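The quiet business of plugging a well

I grew up thinking oil wells just stopped. You pumped until there was nothing left to pump, you drove the gear away, and the paddock went back to being a paddock. My uncle had one behind his machinery shed and as kids we used it as cricket stumps.

So spending a week in August with the decommissioning crew at Grulari was a bit of an education! The field has 84 wells on the books and 79 of them are past their working life. Fundholm, the contractor doing the work, had finished 17 when I turned up with my borrowed boots and a hard hat that kept sliding over my eyes.

A plugging job starts with a lot of waiting. The crew checks the pressure, has a cup of tea, then checks it again. After that the old tubing comes out, length by length, and it's filthy - wax, scale, a smell like a servo on a hot afternoon. I lost a good jumper to it on the first morning. 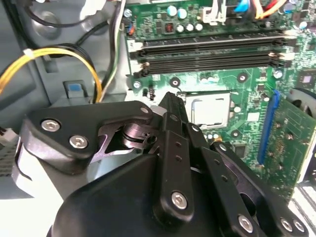

A robotic hand inside an open computer case, beside the motherboard.

Then comes the cement, and this is where people get fussy. Too thin and it won't set the way you want, too thick and the pump starts complaining. The supervisor on my shift had a notebook of mixes going back to her first job, a gas field up at Felia, and she trusted it more than the tablet she'd been given. Each plug gets left to harden and then they lower the pipe and lean on it, hard, to see if it shifts. If it does, out comes the notebook again.

The last bit is the one I liked best. They dig down 2 metres, cut the casing, weld a plate on top with the well's number on it and push the dirt back in. The farmer at Amegashie Station wandered over to watch his go under and asked when he could put sheep on it. Next winter, they reckoned. He seemed to think that was a long time to wait for grass.

I've rung my uncle about the one behind the shed. He's still got the bat.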